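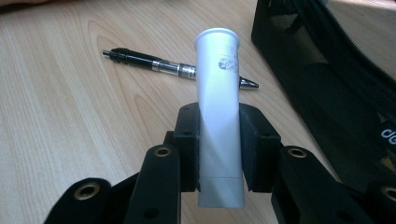

2 min read

Home | Topics | Ask | Unanswered | Log in

Posted in January by Somville

My grasp width estimate goes wrong whenever I close on a smooth upright tube like this white one. The tracker is happy on the wooden desk, but once both pads touch the sides, the width jumps by 3 mm and my planner decides the grasp has failed. I've recalibrated the fingers twice and I'm running out of ideas — any help would be so welcome!

Kastorico

Welcome, and don't lose heart, I spent a good part of a winter on something very similar. Your tube narrows a little toward the bottom, so the width really does depend on how high you grab it. Log the raw width next to the filtered one, and try a median over 16 samples before the planner sees it. If the raw signal is clean, look at your timestamps. Mine were 2 samples apart, and that was the whole trouble.

Aryee

Just raise the threshold to 6 mm. Works for me.

Lorkik

I'd be careful with that, as it will hide real slips too. Do the logging first, and please come back and tell us what you find.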